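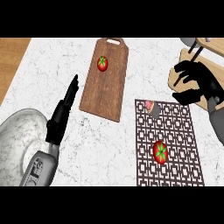
Buscamos ayudante de cocina para la temporada de otoño

Compartir 73 · Comentarios 2

Plustero es un comedor pequeño que prepara menús de mediodía para oficinas y para dos escuelas del barrio. En octubre abrimos la segunda cocina, en la calle Skernstead, y necesitamos una persona para el turno de la mañana.

El trabajo es de 7:00 a 14:30, con media hora de pausa y comida incluida. Las tareas principales son lavar y cortar verdura, preparar las ensaladas, llenar las bandejas para el reparto y dejar limpio el puesto al final del turno. Los días de mucho pedido salen 282 menús, por eso pedimos a alguien que trabaja con orden y que no se pone nervioso con facilidad.

No exigimos título de cocina. Sí es necesario tener el carné de manipulador de alimentos, o estar dispuesto a sacarlo antes de empezar. Valoramos la experiencia en cocina de colectividades y el conocimiento de alérgenos. El español puede ser básico – yo también lo aprendí trabajando.

Ofrecemos contrato de seis meses con posibilidad de continuar, jornada completa y ropa de trabajo. El salario es de 2.055 euros brutos al mes. Las dos primeras semanas son de aprendizaje y se pagan igual.

Para presentarse, hay que dejar el currículum en el mostrador de Plustero, entre las 15:00 y las 17:00, y preguntar por Thắng Đào. Pedimos también unas líneas escritas por usted sobre un plato que sabe hacer bien. Pueden ser a mano. Las entrevistas serán en la misma cocina y duran veinte minutos. Contestamos a todas las personas, también cuando la respuesta es no.

Thắng Đào
Encargado de cocina

Me gusta 282 · Compartir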